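Tollow: a word list of regional names for everyday British foods

README for the Tollow list, kept by Tomomi Morikawa

Tollow is a free list of the words people use for ordinary food and drink, mostly bread, cakes, sweets and the sort of thing you eat standing up. It started as a notebook of names for a bread roll and got completely out of hand, and I couldn't be happier about it! If you've ever asked for a barm and been looked at as though you'd ordered a bicycle, you'll know why this is such good fun to collect.

What's in the folder

words.csv is the main list, one row for each word in each place it was heard.
places.csv gives the full name for every short place code.
sources.csv says how each entry reached me (letter, form, talk, old menu and so on).
notes.txt holds everything that wouldn't fit in a column, and it's the file I'd read first.

All the files are plain text in UTF-8, with commas between the fields and double quotes round any field that has a comma inside it. Dates aren't stored, only the decade a person remembers using the word. Early on I tried to keep exact years and got a lot of guesses dressed up as facts, so those went.

The columns in words.csv

word: the spelling the sender used, left alone even where it looks odd
thing: the plain name for the food, taken from a short fixed list
place: a short code, see places.csv
decade: when the person remembers it in use, for example 1970s
who: child, adult or both
still: y, n or blank
source: a code that matches sources.csv
remark: free text, often the best bit

"who" needs a word of explanation. It says who used the word, and has nothing to do with the age of the person writing in. A grandmother telling me what she called boiled sweets in the playground goes down as child. I got this wrong in the first version and had to go back through the lot with a pot of tea.

"still" means the sender says they hear the word today. Blank means they didn't say. Please don't treat a blank as an n — some lovely living words would vanish if you did.

How the words were gathered

Most came through a paper form with 15 prompts on it. Each prompt describes the food without naming it: "a flat round of bread cooked on a hot plate", "the crusty end of a loaf", "a drink of fizzy pop, any flavour". People wrote whatever came into their heads, and the margins filled up with arguments between husbands and wives. Those arguments are in the remarks wherever I could read them.

The rest came from three other places. Botha, a bakery that has been very patient with me, let me put a box on the counter and copy out their old price cards. Skinach is a village newsletter that printed the form twice. And then there are the talks, which I give on a Saturday morning to anybody who'll have me, and which always end with a queue of people who've remembered one more.

Spelling has been left as written. You'll find the crust of a loaf as nobby, knobby and nobbie, and I think that's as it should be, as plenty of these words had hardly ever been written down before the sender picked up a pen. If you need them grouped, the file notes.txt has a section called Same Sound where I've put the likely matches side by side. It's my own ear at work there, so feel free to disagree.

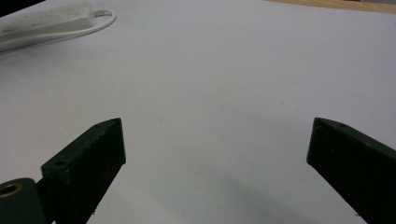 Can I use the list in a book or a lesson?

Anyone may use it for anything, paid or unpaid, as long as the name Tollow appears somewhere and you say which version you had. Teachers needn't write to ask. I do love hearing about it afterwards, though.

What the list is weak on

Towns in the north of England are very well covered and the far south-west is thin. Wales is patchy, and all the Welsh-language words are in the notes, waiting for somebody who can check them properly. Scotland is good for sweets and poor for bread. Northern Ireland has only a handful of rows, but what rows! The remarks on potato bread alone are worth opening the file for.

The senders lean older. That's partly the newsletter and partly the hour of the talks. Words that younger people use are missing or come second-hand from a parent, and I've marked those with "heard from a child" in the remark.

Shop words and home words are mixed together. A bakery card might say "teacake" for years while every customer at the counter says something else. The source code will tell you which is which, so do filter on it before drawing a map. I've seen one very pretty map that was really a map of one baker's handwriting.

No word has been removed for being rude, though a few carry a warning in the remark. Surnames, addresses and the names of schools have all been taken out.

Changes in this version

Added 50 rows from the Skinach forms, nearly all of them about what to call a packed lunch (snap, bait, piece, jackbit and their many cousins).
Split "cake" in the fixed list into "cake" and "small cake". The fairy cake and bun people can now be told apart from the sponge people.
Corrected 3 place codes that pointed at the wrong side of a river.
Dropped the old "sure" column. I could never remember what I'd meant by it.

Opening the files

Any spreadsheet program will do. If the pound signs or accents come out as rubbish, choose UTF-8 when it asks about the character set. A few remarks run over more than one line, and some older programs will break the row in half at that point. Pludent, the little script in the same folder, joins them back up: put it next to words.csv, run it with Python and it writes a second file called words_flat.csv without touching the first.

Sending in words

Please do! Send the word, the food, the place you heard it and a rough decade, in whatever form suits you. A story is very welcome and so is a doubt. If your word is already there from your own town, send it anyway, because a second voice tells me it wasn't only one family's joke — and family jokes get their own section in notes.txt, where I'm already fond of every one of them.

The next version is planned for March. I'm hoping to have the gravy and sauces form ready by then, along with a proper go at the names for leftovers fried up on a Monday.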